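革のブックカバーの手入れ、うちではこうしています

文庫本用の革カバーを手に入れて、最初の一年くらいは本当に大事に使うんですよね。鞄に入れるときも内ポケットに入れたりして。それが二年目に入ると、机の上に出しっぱなし、お風呂上がりの湿った手でそのまま触る、コーヒーのそばに置く、と扱いがだんだん雑になってきて、ある日ふと背のあたりを見ると白っぽくかさついている。私の一冊目がまさにそれでした。

それからずいぶん長いこと、自分のカバーや手帳、家族の名刺入れまで引っぱり出してきては手入れをしています。革の職人ではありませんし、専門の学校に通ったわけでもないので、むずかしい話はできません。ただ、家の台所の隅で、特別な道具を買い込まずに続けられるやり方なら、そこそこお伝えできるかなと思って書いています。お茶でも飲みながら、気楽に読んでくださいね。

対象になる革

このページで扱うのは、ヌメ革やオイルレザーなど、表面がつるっとしている(銀面のある)牛革です。スエードやヌバックのような起毛した革は手入れの仕方がまったく違いますので、同じことをしないでください。クリームを塗ると毛が寝て、もとに戻らなくなります。エナメルも別です。

見分けがつかないときは、内側の折り返し部分など目立たないところを爪の背でそっとなでてみてください。うっすら跡がついて、指でこすると薄れるようなら、染料仕上げの素直な革だと思ってだいたい大丈夫です。まったく跡がつかず、さわった感じがビニールに近いものは、顔料でしっかりコーティングされています。こちらはクリームがほとんど入っていかないので、乾拭きを中心にしてください。

用意するもの

馬毛のブラシを一本。靴用の小ぶりのもので十分です。
着古した綿のTシャツを切った布を数枚。新しい布より、何度も洗ったもののほうが柔らかくて具合がいいです。
無色の革用クリーム。私はVuterという小さな缶のものを使っていますが、無色で、靴墨ではなく「革小物用」と書いてあるものなら何でもかまいません。
豚毛のブラシ。なければ布で代用できます。
新聞紙を一枚。

水は使いません。ときどき「まず水拭き」と書いてある本を見かけますし、実際そうしたほうがいい汚れもあるのですが、慣れないうちは輪ジミを作ってしまうことが多いので、このページの手順からは外しています。水の話はあとのほうで少しだけ触れますね。

手順

一、本を抜く

当たり前のようで、意外と面倒がってやらない人が多いところです。カバーに本が入ったままクリームを塗ると、折り返しの縁から油分が紙に移ります。文庫の表紙に半円形のしみができると、もう取れません。しおり紐がついているものは、紐も外側によけて、できれば紙でくるんでおきます。

二、ブラシで埃を払う

馬毛のブラシで、背から外に向かって払っていきます。力は要りません。折り返しの縫い目のところに細かい埃がたまっているので、そこだけは毛先を立てて、ちょんちょんと突くように。ステッチの糸がほつれている場合は、ブラシを糸と同じ向きに動かしてください。

ここを省くと、次のクリームで埃を練り込むことになります。私も昔はせっかちで省いていました。そのころの手帳カバーは縫い目が灰色っぽくなっていて、いま見ても少し悲しくなります。

三、乾拭き

綿の布で全体を軽く拭きます。布は指に巻きつけて、余った端を手のひらに握り込むようにすると動かしやすいです。手の脂でてかっているところは、二度か三度くり返してみてください。これだけで見違えることもあって、そういうときは、もうクリームは塗らずに終わりにしてしまってかまいません。

四、クリームを布に取る

革に直接のせないでください。必ず布に取り、布の別の場所にぽんぽんと移して、量をならしてから革にのせます。文庫カバー一枚なら、米粒を2つ並べたくらい。見た目には「こんなに少なくて足りるの?」と心配になる量ですが、足ります。むしろ多すぎるほうが失敗のもとです。

最初の一塗りは、必ず折り返しの内側で試してくださいね。色が濃くなる革があります。ヌメ革の若いものは特に、塗ったところがすっと飴色になります。乾けばある程度戻りますが、完全には戻らないこともあります。

五、塗り広げる

小さな円を描くように、背、表、裏、折り返しの順に広げていきます。順番に深い意味はないのですが、いちばん動きの多い背から始めると、クリームがたっぷりあるうちに塗れるので具合がいいようです。

そうそう、作業する場所の話をしておきます。クリームを塗るときは、カバーを開いて平らに広げられる、なるべく余裕のある台がいいです。膝の上でやると、どうしても折り目のところに布が引っかかって、むらになります。机に細かな擦れがあっても気にしなくていいのですが、砂粒やパン屑が残っていると革の裏側から傷が入りますので、新聞紙を敷く前に手のひらでさっとなでて確かめてください。
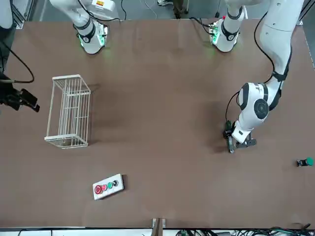 リョウ・ホイヤンさんからは、新聞紙はインクが革に移ることがあるので、薄い色のカバーなら無地の包装紙のほうが安心ですよ、とのお便りをいただきました。生成りのカバーの裏に見出しの文字がうっすら写ってしまって、何をしても消えなかったのだそうです。

これは本当におっしゃる通りで、私が濃い茶色のものばかり扱っているせいで、すっかり抜け落ちていました。白、生成り、薄いピンクなどの革をお持ちの方は、新聞紙をやめて、お菓子の箱に入っている白い紙や、カレンダーの裏を使ってください。ありがとうございました。

六、置いておく

塗り終えたら、風通しのよい日陰に広げて置きます。私は60分ときめています。台所のタイマーがちょうどそこまで回るから、というだけの話で、少しくらい前後してもどうということはありません。

日なたとドライヤーは避けてください。早く乾かしたい気持ちはよくわかるのですが、表面だけが先に締まって、あとから細かなひびになります。暖房の吹き出し口の前も同じです。冬場はうっかりやりがちですよね。

七、仕上げのブラシと乾拭き

豚毛のブラシで、今度は少し速めに、表面をなでるようにブラッシングします。余ったクリームがここで取れて、同時につやが出てきます。そのあと、きれいな綿布でもう一度乾拭き。指で触れてみて、べたつきがなければおしまいです。べたつくときは、もう一枚新しい布を出して拭いてください。べたついたまま本を入れないこと。ここで急ぐと、最初に本を抜いた意味がなくなってしまいます。

頻度について

よく聞かれるのがこれです。毎日持ち歩く方で、三か月に一度。家でだけ使う方なら、半年に一度でも多いくらいです。乾拭きだけなら、いつやっても、何度やってもかまいません。

私はいつも、2月と、夏の終わりと、年の瀬の前にやっています。2月は空気がいちばん乾いて革がかさつく時期ですし、夏の終わりは手汗がたまっているころ。年の瀬の前は、まあ、気分です。新しい手帳を出すときに、古いほうもきれいにしてから棚にしまってやりたいんですよね。

塗りすぎは、塗らないのと同じくらい革を傷めます。油分が多すぎると繊維がゆるんで、カバーがくたっとしてきて、本を入れても角が立たなくなります。知り合いのエヴァ・ゲシンさんのカバーがそうなってしまって、しばらく何も塗らずに使い続けたところ、一年ほどでいくらか張りが戻ってきました。ですから、やりすぎたと思ったら、慌てて何かで拭き取ろうとせず、しばらく放っておくのがいちばんのようです。

こんなときは

水滴のあとがついた

雨の日の点々としたしみですね。ここでようやく水の出番です。固く絞った布で、しみのまわりも含めて広く、面全体を均一に湿らせます。しみの部分だけをこすると、輪郭がもう一つ増えるだけになってしまいます。そのあと日陰でひと晩乾かしてから、手順の四に進んでください。完全には消えなくても、ずいぶん目立たなくなります。

カビが出た

屋外で、乾いた布でそっと拭き取り、その布はすぐ捨ててください。室内で払うと胞子が散ります。拭いたあとは数日、風を通します。においが残るようなら、無理をせず修理店に相談したほうがいいと思います。一度カビた革は出やすくなりますから、しまう場所も見直してみてください。引き出しの奥より、本棚に本と一緒に立てておくほうが、かえって無事なことが多いです。

引っかき傷

浅いものなら、指の腹でゆっくりなでるだけでかなり目立たなくなります。手の温かさで油分が動くんですね。クリームをほんの少し足してもいいです。白く毛羽立った深い傷は、残念ですがなくなりません。私のカバーには、鍵でつけた大きなのが斜めに一本入っていて、もう何年もそのままです。

折り返しが縮んで本が入らない

古いカバーでたまに起こります。クリームを塗って柔らかくしてから、ひとまわり薄い本を入れて二、三日置き、それから少しずつ厚い本に替えていきます。472ページの上巻をいきなり押し込んで、縫い目を裂いたことがあります。厚い本は最後の最後にしてください。裂けた縫い目は蝋引きの糸で繕いましたが、そこだけ目がそろっていないので、開くたびに目に入ります。

道具の片づけ

クリームのついた布は、小さな蓋つきの瓶に入れておくと次も使えます。最初から油分がなじんでいるぶん、新しい布よりもクリームが少なくて済みます。硬くなってきたら替えどきです。ブラシは櫛でさっとすいて、毛を下にしないで置いてください。毛先がつぶれたままくせになると、縫い目に届かなくなります。

缶の蓋はきっちり閉めること。Vuterの缶は蓋がゆるみやすいので、私は輪ゴムを十字にかけています。見た目はよくありませんが、中身が乾いて縮んでしまうのを防げます。

追記 2018年11月1日

合皮のカバーにも使えますか、というご質問がいくつか届いていました。合皮にクリームは入っていきませんので、固く絞った布で拭いて、乾拭きするだけにしてください。表面がぽろぽろ剥がれてきたものは手入れでは止められません。

それから、クリームの試し塗りの場所について、折り返しのないフリーサイズのカバーではどこで試せばいいか、というお尋ねもありました。差し込み口のベルトの裏側がよいと思います。本を入れてしまえば隠れますし、革も同じところから取っていることが多いので、色の変わり方がよくわかります。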